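Chapter 11
Being Seen: Contrast, Spacing, and Edges

What you'll get from this chapter
How light and dark do most of the work on a sign
Why gaps matter as much as the things between them
What a fuzzy edge does to reading distance
How to run a squint test on your own layout

Before you start: you'll want the grid you drew in Chapter 10, a soft pencil, and one printed page you don't mind ruining.

I learned most of what's in this chapter from a bakery window. Back when I was doing odd jobs for a small print shop called Teka, we got an order from the Kelmendi Bakery in Gulport, which wanted its opening hours on the glass in gold letters. Gold on glass, with a tan wall behind it and loaves on tan shelves in front of the wall. I set the type carefully, I fussed over the spacing between the letters for a whole afternoon, and when it went up I walked across the street to admire it and couldn't read a thing! The hours were right there. They were just the same brightness as the bread.

We redid it in white. Same typeface, same size, same spot on the glass, and you could read it from the bus stop. I got to keep the gold version, and it's still rolled up in my closet.

So that's the question for this chapter. You already know how to choose type and how to put it on a grid. What makes the result visible to a person who's walking past with groceries and isn't looking for it?

Figure and ground

Your eye sorts whatever is in front of it into stuff and background. Designers call the stuff "figure" and the background "ground," and I'll use those words from here on. The sorting happens fast, long before you've read a word, and it leans very heavily on differences in lightness. Color helps too (red berries, green leaves), but lightness comes first. A dark red word on a dark green panel is a mess, however different the two colors look on your paint chips. 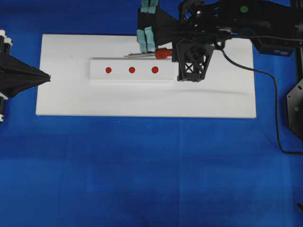

Good figure and ground usually comes in layers, and each layer needs its own way of standing apart from the one under it. A menu board has a wall, then a panel, then a heading strip, then the words. You don't have to shout at every step. The white strip lying on the white board has hardly any difference in color to work with, just a thin gray shadow along its edge, and that's plenty, as the big jump is saved for the blue cloth around the board and for the three red dots. When you plan a sign, decide early which layer gets the loud contrast and let the others be quiet. Beginners tend to make everything loud – I certainly did – and then nothing sits on top of anything.

Try this with your page from Chapter 10. Shade the ground lightly with your pencil, leave the panel white, and make only the main line of type solid black. Prop it against a wall and back up until you lose it. Now shade the panel as well, a bit darker than you think you should, and do it again. You'll probably find you have to stand a good deal closer the second time.

A word about backgrounds you can't control

Most exercises pretend the background is a nice flat sheet. Out in the world it's brick, or a hedge, or a curtain that somebody's aunt picked out. Busy ground isn't always a problem. A background can have a lot going on in it as long as everything going on stays within a narrow range of lightness, well away from the lightness of your figure. A hedge is full of detail, but a white sign reads fine in front of it at noon. In front of a birch fence the same sign gets lost.

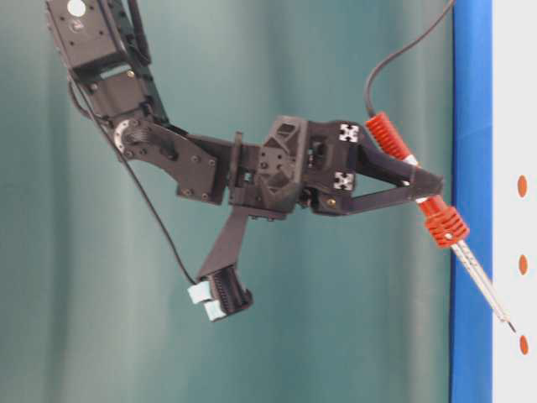

Figure 11.2 Black parts against teal-green cloth. The folds and paler streaks run up and down, and the arm slants across them.

Direction gives you another handle. If the ground has a strong grain, like siding or tall grass, a shape running the same way tends to sink into it. Turn the shape so it crosses the grain and it pops back out. Sign painters who work on clapboard know this well and will happily stretch a word sideways on vertical boards before they'll stack the letters.

Spacing: the part you don't draw

When I taught this as an evening class, the longest arguments were always over gaps. People will accept that a letter has a shape. It takes a while longer to accept that the hole next to the letter has a shape too, and that the reader uses it.

Equal gaps say "these belong together." One larger gap says "new group." That's really the whole rule, and you can build a bus timetable out of it. The old Danlow route map squeezed 193 stop names onto one folding sheet without a single ruled line. It used a small gap between stops and a bigger one between towns, and my neighbors had no trouble with it at all. The next edition added boxes around every town, ran to more paper, and got complaints.

Here's my usual way of checking gaps, and it takes a minute or two.

1. Turn the page upside down so you stop reading the words.
2. Find the smallest gap and the largest gap. If you have to hunt for either one, they're too close in size.
3. Look at the groups. Does each one hold together when you half close your eyes?
4. Fix the largest gap first, then work down.

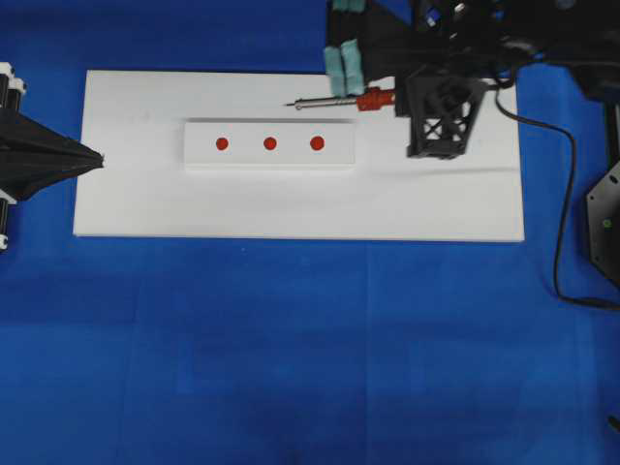
Edges

An edge is where figure stops and ground starts, and a crisp one is worth a surprising amount of distance. Photocopy a flyer, photocopy the copy, and keep going. The letters stay just as black for a good while, but their outlines get woolly, the little openings in the e and the a start to fill, and soon you're holding the thing up to your nose. Cheap banner fabric does something similar because the ink creeps along the threads. So does movement, whether it's the reader or the sign that's moving.

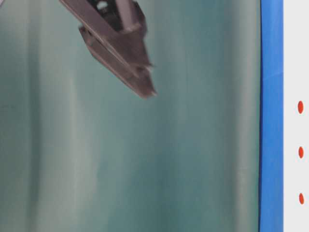
Figure 11.4 Motion blur on a gray-brown gripper. In places the outline looks doubled.

If you know your edges are going to be soft, give them room. Open up the letter spacing, pick a typeface with big roomy openings, and drop anything with hairline strokes. For one Teka job we ran 1,909 parking notices on a press that was overdue for a cleaning, and the only reason they were legible is that the type had been set far too loose by accident. I took the credit.

The squint test, properly done

Tape your layout to a wall at eye height. Stand back several steps, relax your eyes until the words blur, and write down the first three things you notice, in order. Then look at your brief and see whether that's the order the client asked for. Do it again in dimmer light. Section 11.1 picks up from here with measuring lightness, and you'll need your notes from both rounds, so tuck them inside the cover. The blank gray scale you'll be filling in is printed on page 167.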